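Ticket 1404: wrist stream stale after controller restart, planner rejects hanger targets
Component: perception / grasp planner
Opened by: Levente Veres
Assigned to: Zsolt Boros
Priority: medium
Status: open, workaround in place

16 Aug 2022, 09:40, Levente
After restarting the arm controller the planner refuses every target on the wardrobe task. The log says "no valid observation for wrist_cam" and the request times out. The head view is fine in the Lollow viewer. The wrist view looks fine there too, so I lost half an hour checking the planner config, which had not changed.

10:15, Zsolt
Please send the planner log from the restart onwards, and the output of the clock check on both machines. Which build of Trikex are you on?

10:32, Levente
Build 147. Log attached. Clock check says the arm computer is 300 ms behind the planning computer. Before the restart it was 8 ms.

10:50, Zsolt
That explains the rejection. The planner drops any wrist observation older than its age limit, and with this offset every message looks too old on arrival. The viewer ignores timestamps and shows whatever came last, so it is no use for spotting this.

Please try:
1. Stop the planner.
2. Restart the time sync service on the arm computer and wait until it reports locked.
3. Start the planner, then the wrist driver. The order matters on this build.
4. Run the wardrobe task and save stills from the head and wrist streams.

11:45, Levente
Done. Sync locked at the second attempt. Offset is back to 8 ms and the planner accepts targets again. Stills, head, wrist, head:

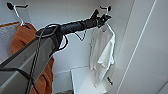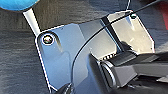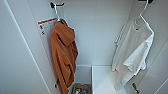 Two things left over. The planner still prints the stale warning once at start-up, then goes quiet. And if I start the wrist driver first, the fault comes back even with the clocks locked, so there may be a second cause.

12:20, Zsolt
The single warning is harmless. The driver order is a real bug: the driver reads the offset once when the planner connects and never refreshes it. Kálmán Hajdu has the same report from the Fodor setup and is working on a patch. I have linked the two tickets.

12:26, Levente
OK. Until then I have put the start order in our launch script, with a check that stops if the sync is not locked. Sándor Oláh will use the same script on the afternoon shift.

12:31, Zsolt
Fine. Leaving this open until the patch is merged. Please do not raise the age limit as a workaround, Tibor tried that in July and the arm was planning on old poses.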